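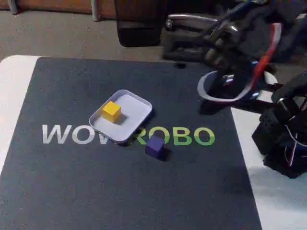

*A shallow tray with rounded corners on a dark gray mat.*

**Luvance** is a fragrance and cosmetics house best known for its solid perfumes, which are sold in refillable metal compacts. It was set up by the perfumer Blandine Aubert and the enamel artist Verena Aigner, who had met while working on a line of scented candles. The company makes its perfumes in a small workshop in Lillthorpe and has its compacts made by Oberholzer, a family metalworking firm.

## History

Aubert and Aigner began with a single scent, Indari, built on fig leaf, cedar and a light smoke note. It was first sold as a wax balm in a plain brass case. Sales were slow at first, and most of the early stock went to gift shops and hotel boutiques. The move to enameled lids, which Aigner painted by hand, brought the house to the notice of collectors.

Demand soon passed what one person could paint. Aigner trained two assistants and handed the regular line over to them, keeping the limited editions for herself. Mirjam Stöckli, formerly a buyer for a department store, joined as managing director and closed the candle business, which had never made a profit.

## Products

The regular range has 6 perfumes, each offered as a solid and as an oil. The solids are based on beeswax and jojoba oil. A version made with candelilla wax was added later for customers who avoid animal products - it is slightly harder and takes longer to warm on the skin.

Luvance also sells a lip balm, a hand cream and a face powder. The powder comes in a wider compact with a mirror and uses the same hinge as the perfume cases, so worn parts can be swapped between the two. Refills are pressed into thin metal pans and sold in paper sleeves.

Spray perfumes have been tried once. A spray form of Indari was dropped after 2 seasons, and Aubert later said that the top notes faded too quickly in alcohol.

## The Indari compact

The best-known limited edition is the Indari compact, a silver case with a fig branch in green and black enamel. A total of 338 were made. Each has a number stamped inside the lid, and the first 20 also carry Aigner's initials. Cases with the original refill still sealed sell for well above the issue price, though chips in the black enamel are common and lower the value.

The design was drawn by Rongrong Wei, then a trainee at Oberholzer. Early sales leaflets credited Aigner alone. Later ones name both.

## Workshop

The Lillthorpe workshop is open to visitors in August, when production stops for cleaning and repairs. The tour covers the pouring room and a small display of early cases and test lids, many of them lent by the collector Waltraud Widmer.

## See also

- Solid perfume
- Vitreous enamel
- Powder compact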